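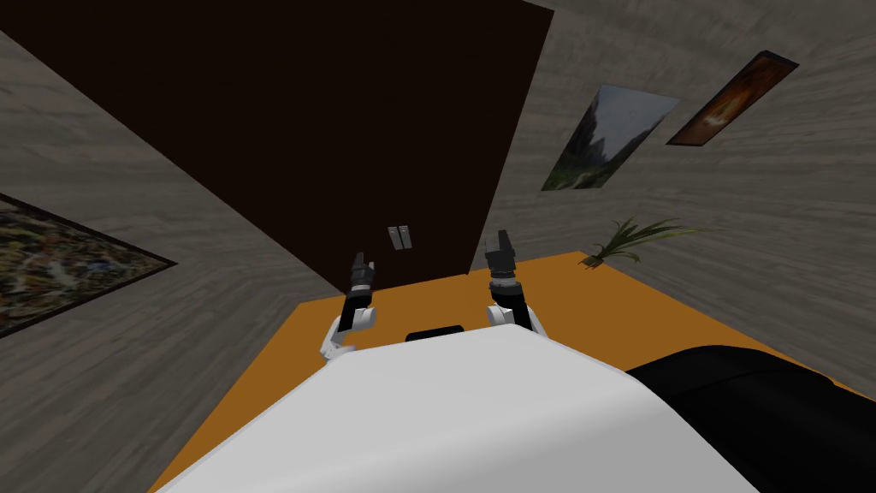 Two-arm task in Kevier, head view, tilted the way the head happens to be tilted.

Kevier 4
Simulation and replay workbench for two-arm manipulation

Kevier runs your controller against a furnished room and keeps everything it did, including the parts you would prefer it had forgotten. You bring the policy or the planner. We bring the doors, the gray walls and a better selection of framed art than most labs can manage.

It started life as a replay viewer for Jorelberg, our motion planner, after one too many afternoons spent reading joint angles out of a text file. The viewer grew a physics engine. Then it grew houseplants.

What you get

Synchronized views. Head and wrist cameras are stepped on the same clock and stored with the joint states. Scrub one and the others follow.

Small targets in big rooms. Tall dark doors with a little pair of light gray handles in the middle are a fair test of perception, and a fairly rude one. Kevier scores your handle detector per step, so you can tell a bad grasp from a bad guess.

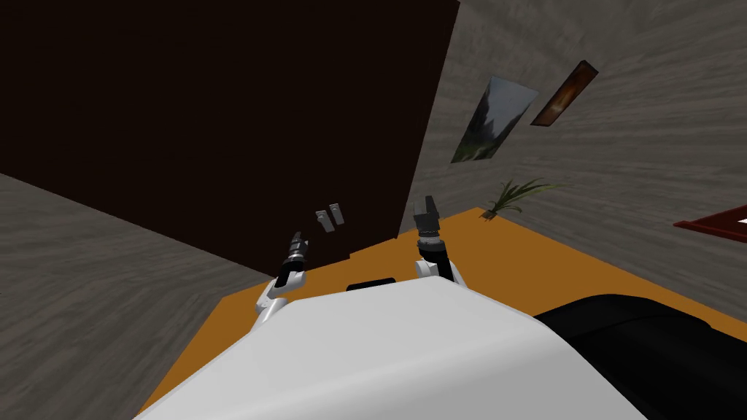
Wrist views that behave like wrist views

Up close, a wrist camera sees plenty of wood grain and very little else. We render it at the full control rate of 60 Hz, reflections included. Shiny things between the fingers are a well-known way to ruin a depth estimate, and you may as well ruin it here first.

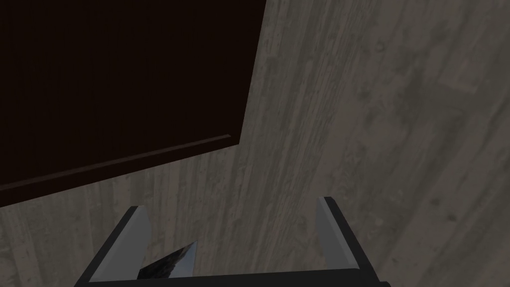

Wrist view, jaws open, reflective object in the gap.

Materials can be swapped between runs without touching the task file. If your policy only works on matte surfaces, a batch of 500 seeds will let you know overnight, with a chart.

Sema, the bundled labeling tool, marks contact, release and near miss on the timeline. It's conservative about contact. A finger pointed at a dark panel with nothing in its grip gets logged as a finger pointed at a door,

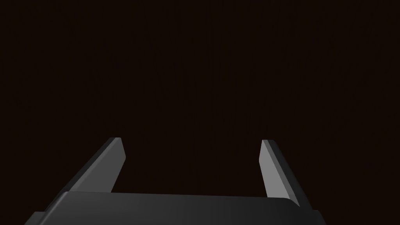
and it stays that way until the contact solver reports a force. Earlier versions were more generous, and our success rates were wonderful.

Planner support

Jorelberg is included. Other planners connect through the Fülöp bridge, a small Python package that passes joint targets one way and observations the other. It has 6 functions. We have been asked for more and are thinking about it slowly.

Requirements

Linux, a recent discrete GPU, and disk space. Then more disk space. Recording all views of a long batch fills a drive faster than people expect, so set the retention policy before you leave for the evening.

Licensing

Per seat or per site, academic rate on request. Upgrades from Kevier 3 are free through September. Version 3 task files open directly, except those using the old hinge model, which need the converter in the tools folder.

Download trial
Release notes
Known issues (long)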